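Cuaderno de taller - proyecto Fernine
Entrada del 26 de diciembre de 2020

Tarea: poner la mesa para uno. Plato, mantel individual y bandeja beige, con dos pinzas de mano. Hoy toca la serie larga. El objetivo sigue siendo 200 demostraciones válidas antes de entregar el lote a Ikirton, y vamos con retraso desde que en octubre hubo que tirar la primera tanda por un desfase de reloj entre las pinzas.

Štefánia opera, yo reviso y anoto. Antes de grabar repasamos la apertura de los dedos en las dos pinzas y recalibramos la izquierda. Quedó en tolerancia al segundo intento.

La bandeja del conejo se queda para todo el lote. Setareh prefería una lisa, pero el dibujo da puntos de referencia de sobra al seguimiento visual y con la lisa perdíamos la pose cada dos por tres.

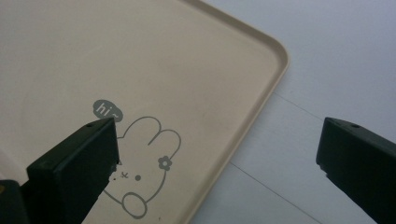 Aproximación a la bandeja

Regla para quien opere: entrar con los dedos abiertos, parar un instante y entonces cerrar sobre el borde. Si se entra cerrando, el modelo aprende a cerrar en el aire. Ya nos pasó con el lote de Sarkholm.

Variar el punto de agarre entre episodios, pero sin buscar posturas raras. La esquina redondeada vale como zona de paso, no como agarre. Los dedos tienen las puntas algo gastadas; no los cambio a mitad de lote, mejor todo con el mismo juego.
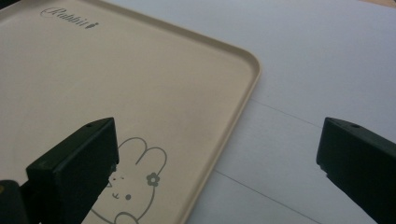
Dedos abiertos junto al borde de la bandeja, vista de la pinza.

El episodio 11 queda descartado: un cable se enganchó y la trayectoria da un tirón feo. Los demás de la mañana los doy por buenos a falta de mirar los tiempos.

El plato es otra historia. El esmalte devuelve unos brillos fuertes y el seguimiento se va detrás de ellos. Probamos a bajar la luz del techo al 50 por ciento y mejora, aunque los reflejos siguen ahí. Las rayas del mantel ayudan bastante a recuperar la posición.

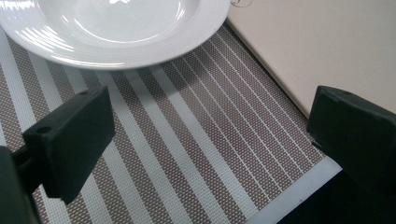

Pág. 50

Sigue de la página anterior. He separado los episodios del plato en una carpeta propia, con la etiqueta "brillo", para entrenar con ellos y sin ellos y comparar. Hassanpour pide el registro en bruto además del filtrado - ocupa el doble, pero se lo mandamos.

Para la parte a dos manos usamos también la vista de cabeza. Una pinza trabaja por el lado del plato y la otra por el de la bandeja. Conviene no cruzar los brazos: cuando se cruzan, una tapa a la otra y la anotación sale con huecos.

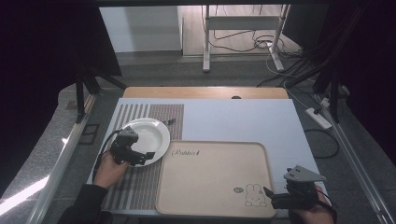
Sarkholm, diciembre

Copia hecha en el disco del taller. El último archivo es el 1213.

Pendiente:
- Sujetar mejor el cable de la pinza izquierda.
- Mirar el desfase entre la vista de cabeza y las de las pinzas, episodio por episodio.
- Preguntar a Setareh si el utensilio (parece un tenedor) entra en la tarea o se deja fijo. Yo lo dejaría fijo en este lote.
- Repetir el episodio 11 con la misma disposición.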